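Operators wanted for basket and bin tasks, Flidstead workshop
Posted 29 Apr 2018

Hi! I'm Priit Vaher and I run the teaching floor at Kairys. We show robots how to do everyday jobs by steering the arms ourselves, over and over, until there's enough for the learning folks to work with. I need more hands, and you don't need any background in this stuff (I used to fix bicycles).

You'd work the arms by remote control in 30 minute turns, with a proper break after each one. Right now it's mostly baskets: pick one up with both grippers, move it, set it down where the task card says. It sounds dull and then you look up and it's lunchtime!
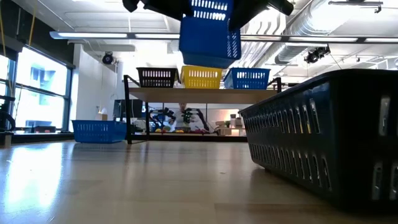
Basket task at the shelf, blue one held between the two grippers.

Shifts are 6 hours, and we're looking for 7 people to start. Pay is 33 an hour, training included. Steady hands help, patience helps more, and if you drop things please just say so in the log, we keep those runs too. Gamers, knitters, retired folks, all welcome.

Parking is behind the Pristari building, and the Ernden bus stops right out front. Write to me or to Rimantas Avotiņš at the front desk with a few lines about yourself and which hours suit you. No résumé needed, but tell us if you're left-handed so we can set up your station.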